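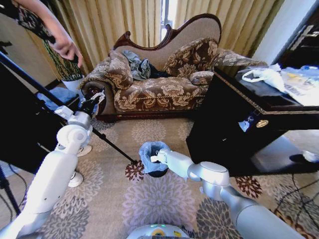 Abb. 4: Aufräumen im Wohnzimmer, rechter Greifer am Rand des Papierkorbs

4.3 Arbeiten in möblierten Wohnräumen

Schön, dass Sie bis hierher gelesen haben! Die Grundeinrichtung aus Kapitel 3 liegt nun hinter Ihnen, und jetzt geht es endlich dorthin, wo der Dandero zeigen darf, was er kann, nämlich in ein richtiges Zimmer mit Sofa, Vorhängen, Teppich und allem, was im Lauf eines Tages so liegen bleibt. Lesen Sie diesen Abschnitt bitte auch dann, wenn Sie schon mit dem Vorgängermodell gearbeitet haben. Die Abstände haben sich geändert, und die Reihenfolge beim Freigeben der Arme ebenfalls.

Vor dem ersten Einsatz im Raum

1. Gehen Sie das Zimmer einmal in Ruhe zu Fuß ab, am besten mit dem Raumblatt (Formular 17) in der Hand. Tragen Sie Teppichkanten, Übergänge zu Holzböden, Pflanztöpfe, Stativbeine und niedrige Tischchen ein.

2. Räumen Sie Schuhe aus dem Fahrweg. Sie werden gern übersehen, gerade wenn sie dicht an einem Möbelstück stehen.

3. Führen Sie Kabel möglichst an der Wand entlang. Muss ein Kabel über den Teppich laufen, kleben Sie es mit textilverträglichem Band fest und tragen es als Sperrlinie in die Karte ein.

4. Stellen Sie die Fahrgasse ein. Der Mindestwert beträgt 900 mm. Zu glänzenden Schrankfronten und polierten Möbeln halten Sie bitte zusätzlich 500 mm Reserve ein, denn Spiegelungen können die Tiefenmessung durcheinanderbringen.

5. Prüfen Sie die Anzeige oben am Rumpf. Erst wenn sie grün leuchtet, dürfen die Arme freigegeben werden.

Hinweis: Bei Tageslicht, das durch einen Vorhangspalt fällt, empfehlen wir, den Vorhang entweder ganz zu schließen oder ordentlich weit zu öffnen. Ein schmaler heller Streifen macht den Kameras mehr Mühe als ein gleichmäßig helles Zimmer.

Papierkörbe und andere leichte Behälter greifen

Ein kleiner Papierkorb mit eingelegtem Beutel ist eine dankbare erste Aufgabe, und wir beginnen in unseren Einweisungen fast immer damit. Ein paar Dinge möchten wir Ihnen trotzdem ans Herz legen:

1. Wählen Sie im Menü »Greifen« das Profil »Rand, dünnwandig«.

2. Lassen Sie nur einen Arm zum Behälter fahren. Der andere Arm bleibt angehoben und mit Abstand zu Armlehnen und Kissen stehen.

3. Setzen Sie den Greifer am Rand an, sodass der Beutel mitgefasst wird. Ein Beutel, der nur lose über den Rand hängt, rutscht beim Anheben leicht nach innen.

4. Heben Sie den Behälter eine Handbreit an und warten Sie kurz. Pendelt er, setzen Sie ihn wieder ab und greifen noch einmal nach.

5. Tragen Sie ihn niedrig und langsam. Über Polstermöbel wird grundsätzlich nicht hinweggehoben, auch nicht »nur schnell«.

VORSICHT
Quetschgefahr zwischen Greifer und Möbelkante! Greifen Sie niemals in den Bereich zwischen den Armen, solange die Freigabe aktiv ist. Auch Stangen und andere lange Gegenstände gehören nicht in den Arbeitsbereich, wenn ein Arm in Bewegung ist.

Kleidung und Decken auf dem Sofa

Textilien dürfen Sie mit dem Profil »Weich« aufnehmen lassen, allerdings immer Stück für Stück. Ein zusammengeknüllter Haufen sieht für die Erkennung leicht wie ein einziger Gegenstand aus, und dann kommt womöglich ein Kissen mit. Bei Bezügen mit Kordelbesatz oder Fransen schalten Sie bitte die Kontaktüberwachung auf »fein«. Chanida Thaweesak aus unserer Anwendungsberatung hat dafür eine Tabelle mit bewährten Einstellungen zusammengestellt, Sie finden sie in Anhang C.

Personen im Raum

Wer mit im Zimmer ist, bleibt außerhalb der Reichweite beider Arme und in Sichtweite der bedienenden Person. Verabreden Sie vorher ein deutliches Wort für den Halt. Wir sagen »Stopp«, und zwar laut. Betätigen Sie danach immer auch den Haltetaster und geben Sie die Arme erst wieder frei, wenn alle Beteiligten zugestimmt haben.

Meldet das Gerät Code 1229 (Arm in unklarer Lage), bewegen Sie den Arm bitte nicht von Hand, sondern folgen Sie Abschnitt 7.2. Fragen zu den Abständen beantwortet Beatriz Bastos, Bereich Gerätesicherheit, über das Kontaktformular im Serviceportal.

Weiter mit 4.4 Arbeiten in der Küche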